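The 800-Meter Habit: How a Swim Group in Mekholm Brought Lapsed Exercisers Back

6 min read
41 shares | 4 comments

The pool in Mekholm opens at 6 in the morning, and by then there is usually a line at the door. Most of the people in it belong to Stolo, a swim group for adults who used to exercise and stopped. A few quit after an injury. Others had children, changed jobs, or moved to a town where they didn't know anyone to train with.

Stolo's plan is short. Members swim 800 meters per session, 2 sessions a week, for 10 weeks. The distance does not go up. Times are not recorded by the coaches, though members can keep their own if they like. Anyone who can't finish the distance stops and gets out, and the next session starts from zero again.

The group began after its founders noticed how many people signed up for the town's open-water race and then dropped out of training in the first month. The race plan called for longer swims every week. People missed a session, fell behind the schedule, and decided they had failed. A fixed distance took the schedule away.

"I'd been told for years to push through," says one member, a former college rower who hurt her shoulder and spent a long time out of the water. "Here they told me to get out of the pool if it hurt. So I did, a lot, at first. By the end I was finishing."

Her shoulder still bothers her on cold mornings. She does backstroke on those days, and breaststroke when the backstroke lane is full.

Coaching is light. One coach stands on the deck and gives each swimmer a single thing to work on, such as breathing out fully underwater or keeping the head still. The same note may be repeated for weeks. Members who want more are sent to Cruickshank, the competitive club that shares the pool and takes over the lanes at 7:30.

The two groups did not get along in the beginning. Cruickshank's swimmers were used to warming up early, and Stolo's slower lanes were in the way. The pool settled it with a rope: Stolo has the side nearest the windows, and Cruickshank can use the rest. Several Stolo members have since moved across. One now races butterfly in the over-50 group and says she misses the window side, mainly for the light.

Food comes up often in conversation after the swim. The coaches do not hand out diet plans. Their advice is to eat something small beforehand if an empty stomach makes you dizzy, and to have a proper breakfast afterward. Toast, eggs, oatmeal and leftovers are all common. The member who drives in from Tisov brings rice in a thermos and eats it in the parking lot before work. 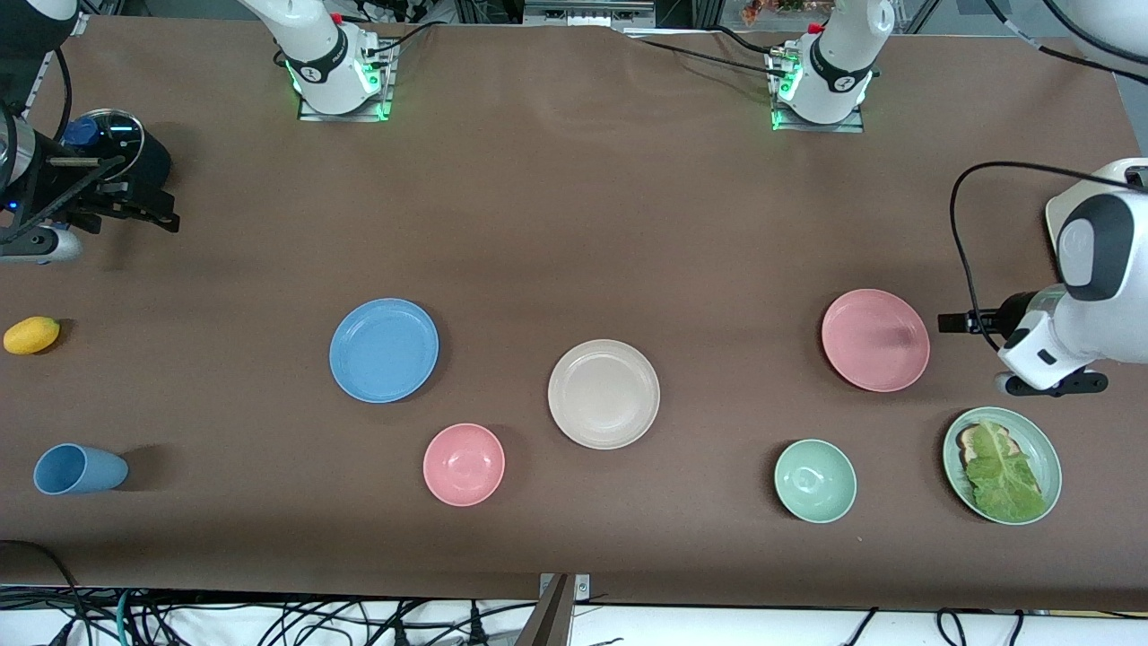
Page last changed: May, 9:40 a.m.

Sleep has been a harder problem. A 6 a.m. swim means an early alarm, and people who work evening shifts told the coaches they were choosing between the pool and rest. An evening session was added in the spring. It is smaller and quieter, and the water is a little warmer. Some members mix the two, though the coaches suggest leaving at least a full day between swims.

When the 10 weeks are over, members can sign up again or swim on their own. Many repeat the course without changing anything. The former rower is on her third round. She has thought about entering the open-water race and hasn't decided. Her husband has started coming along, and he is learning to breathe on both sides.

New members are asked to bring a suit, goggles, a towel and a coin for the locker. Caps are required in the morning and optional at night. The next group starts when the pool reopens after its yearly cleaning.

Comments (4)

lanefour
I did this last year. The single note thing works. Mine was "stop lifting your chin" and I heard it every week until I stopped lifting my chin.

MarshRoad
Is the evening session open to people who haven't done the morning one? The pool's website only lists mornings.

tisov_swimmer
@MarshRoad Yes, I went straight into evenings. Ask at the front desk and they'll put you down.

bkfast_club
800 meters sounded like nothing until I tried it after nine years off. Got out at the halfway mark and went home. Going back next week.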